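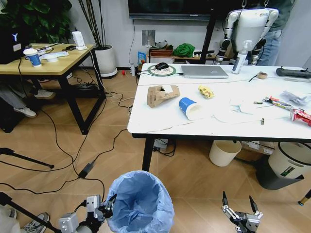

Table clearing, start position: lined wastebasket between the two grippers.

Print | E-mail

Namholm Table Clearing – Data Card

Version 2, July 2018

1. Scope
1326 episodes of two-arm table clearing. Format: Grikier.

2. Operating rules
- Stop both arms before anyone reaches over the table.
- Batteries are never placed in the wastebasket.
- Laptops and cables stay where they are – contact with either ends the episode.
- Log every stop, including false ones.

3. Exclusions
Episodes with more than seven unlogged seconds are removed.

Print | E-mail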